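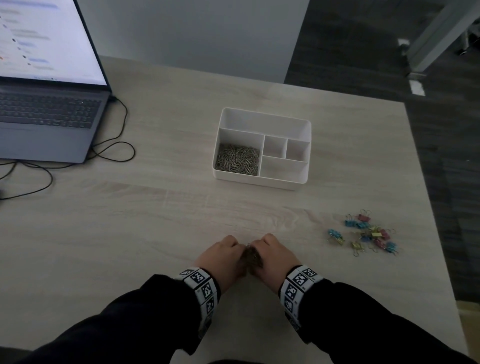 Dadum Wrist Band Kit: my notes from the Clurkness open day

I run a small shop that sells bits and pieces for people who teach robots to do fiddly jobs, and before I put anything on these pages I like to go and see it in use. So in November I took the train up to Clurkness, where Oltulix had opened their doors for the afternoon, and I came home with a notebook full of scribbles and a box of sample bands (thank you!). The Dadum kit is now in the shop, and this page is me telling you what I saw.

The short version, if you're new to it: you wear a white band printed with square black-and-white markers on each wrist, you do a job with your own hands, and the software uses the markers to work out where your wrists are. The recordings then go toward training a robot to do the same job. Everybody at Oltulix just calls it "banding up", and I've started saying it too.

I had pictured something grand for the demo, big arms and safety fences, and what I got was a desk, a laptop and a heap of office supplies. I loved it. The job was sorting paper clips and little colored binder clips into a white tray with five sections. You'd be amazed how hard paper clips are! They hook onto each other, and then you're standing there picking a knot of wire apart with your fingertips while people look over your shoulder. A box of 500 goes a very long way on a desk that size. 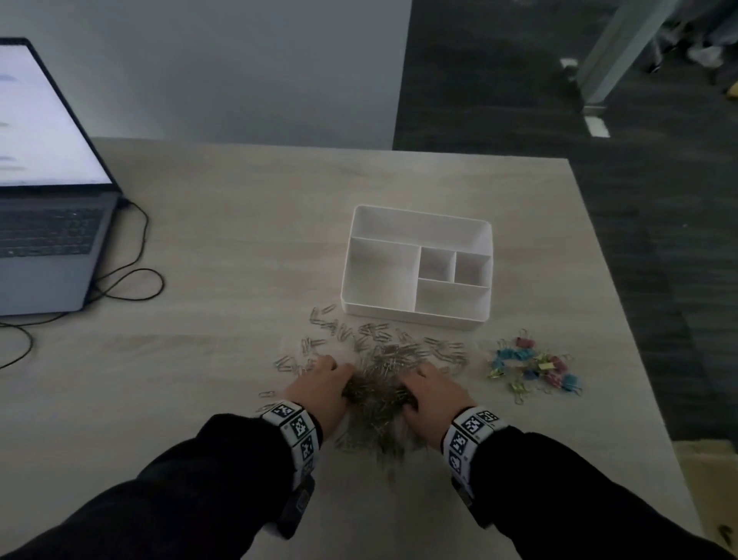 I had a go myself after the coffee break. The bands went on over my sweater cuffs without any fuss, and after a minute or two I'd stopped noticing them. My first try was hopeless, I kept turning my palms up and hiding half the markers, and the software (it's called Akl, and it comes with the kit) let me know with a rather stern beep. Keep your knuckles up and you'll be fine. By my 4th try I was scooping clips like I'd been doing it for years, or so I told myself on the train.

A few things I asked, so you don't have to:

Long sleeves are fine, and dark plain ones are best. The Oltulix crew all swear by black. Stripes and checks are a bad idea next to the markers.

You can wipe the bands with a damp cloth. Please don't put them in the washing machine, the print will fade.

Shiny things are okay. I was worried about all that metal throwing light around, but they record with clips and keys and spoons all the time and only bother to move a lamp now and then.

My one grumble is the closure. It's stiff when new and doing up the second band with one hand took me longer than I'd like to admit. It does loosen up after a week or so, mine has.

What comes in the box

Left and right wrist bands, printed with markers
Charging lead
Akl software download code
Printed card for checking your camera setup
Drawstring bag

Size and price

One size, adjustable. The bands fit me with plenty of room to spare.
Battery: 16 hours on a full charge
Price: $207 for the pair, shipping included
Spare bands are sold singly, just tell me left or right when you order.

I keep a demo pair behind the counter, so if you're passing, come in and try them on. The shop is open until 5 p.m. and there's a tub of paper clips by the register if you want to have a go.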